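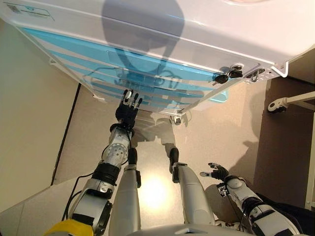
Frequently Asked Questions: Example Collection for the Caststead Humanoid Program

Published January 14, 2024, by the Lesirach Program Office

This page answers the questions most often received from partner sites, prospective operators and members of the public. It applies to all sessions conducted under the Caststead agreement.

What is being collected?

Each example is a complete record of one attempt at one task, performed by the robot under the guidance of a trained operator. The record contains head-camera video, joint positions for both arms and hands, and a short written description of the task. The learning system, known within the program as Itel, is trained on these records.

Which tasks are included at present?

The current phase concerns large cabinets and appliances. Tasks include placing an open hand flat against a front panel, approaching a latch, and returning both arms to a resting position. Work with keys and locks is listed separately and requires its own approval - a site may not add it to a session on its own initiative.

Why does the robot sometimes use only one hand?

Many tasks call for a single point of contact. In these cases the second hand is held open and clear of the cabinet. Operators are asked not to let it drift toward the work, as the system may learn that movement along with the intended one.

How many examples are required?

The target for this phase is 900 accepted examples. As of publication, 462 have been accepted. Each site is asked to contribute no fewer than 80.

Are unsuccessful attempts discarded?

No. An attempt that misses its goal is kept and marked as unsuccessful, provided that the record is complete. Attempts are discarded only when video or joint data is missing, or when a person enters the work area during recording.

Must lighting and shadows be controlled?

Sites should not attempt to remove ordinary shadows, including those cast by the robot itself, or reflections on the floor. The system is expected to work in ordinary rooms. Lighting should, however, remain unchanged from the start of an attempt to its end.

What should be done with the marker at the wrist?

The square marker must remain flat, clean and uncovered. If it has lifted or been scratched, the operator should stop, replace it and repeat the position check before continuing. Examples recorded with a damaged marker should be reported to the program office.

Who reviews the examples?

Every example is read by 2 reviewers working separately at the Luik office. Where they disagree, the example is held until the next review meeting. Sites are informed of the outcome in writing, with the reason for any rejection.

May a site keep copies?

A site may keep copies of its own examples for the length of its agreement. Copies may not be passed to other parties without written permission.

When does the next phase begin?

Applications for the next phase open in February. Sites already taking part do not need to apply again, but should confirm their equipment list with the program office.

This site uses cookies to remember your settings. Accept | Decline

Contact the Program Office | © 2024 Lesirach | Back to top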